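The Headphones at Jurklow

7th May — by Li
Reading time: 4 min

The item came in with the estate lot from Pirkura and was entered on the intake sheet as headphones, red, wired, condition unknown. The clerk at the second desk wrote the entry. He had worked at Jurklow Returns for seven years and had a fixed order for everything: housing first, then band, then lead, then plug. He did not listen to anything until the plug had been checked.

Jurklow handled goods that people had left behind in rented rooms. Most of it was chargers. The rule was to hold an item for 19 days, test it, and send it to the owner if one could be found. After that it went to Closteck, who bought by weight.

The clerk knew the headphones. He had not seen this pair before, but he had owned the same model in the same red, and had left it in a rented room in Pirkura one November, along with a coat and a person he had expected to go back for. The coat had been mailed to him. He checked the band for a crack near the left hinge, where his own had cracked. A line in the gloss could have been a crack or a scratch. He wrote "surface mark" and moved on.

The lead was the next step. A lead that has been coiled the same way for years keeps the shape of the coil, and there is a correct way to deal with this. You lay it out on a flat surface, let it go where it wants to, and look for the places where it turns too sharply. A sharp turn is where the copper fails.

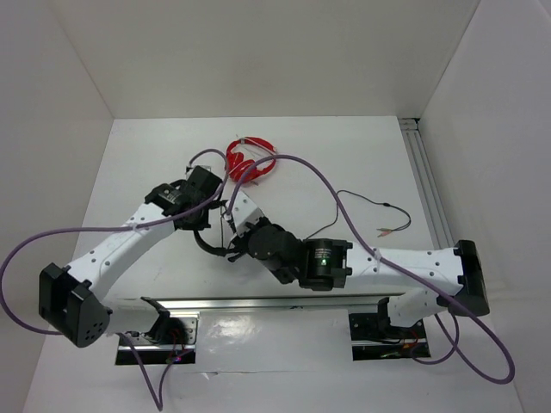 It turned sharply in one place, short of the inline junction. He noted it. His own lead had failed at about that point, and for the last weeks in Pirkura he had listened with his thumb pressed against the bend, because when he let go the left side dropped out. He had learned a whole record that way. He could still have said which parts were only on the left.

The test track was a tone, four seconds left and four seconds right, then both. He cleaned the contacts, plugged in, and put the headphones on. The pads were cold. The right side came up at the proper level. The left side came up, dropped, and came back.

He put his thumb on the bend and the tone held.

He sat through the track again from the start. The procedure called for one pass. On the sheet there was a box for faults and a box for remarks, and he filled in the first: intermittent left channel, lead, repairable. He left the second blank for a while. The name on the lot was not hers. It was the landlord's, and a lot like that could hold 2 tenants' things or twenty years of them.

Under remarks he wrote "hold," and the date the hold would run out. Then he coiled the lead the way it had been coiled before — over, then under, with the plug end tucked through — and reached for the next item, a charger.

Comments

tapeloop: The thumb on the bend. I did this for an entire winter on a bus.

marsh_hen: Would a place like this really test a charger? Seems like a lot of labor for something sold by weight.

oldsolder: Over-under is right for long cable but you wouldn't bother on a headphone lead. Good story anyway.

tapeloop: @oldsolder I think that's how he knows, or thinks he does.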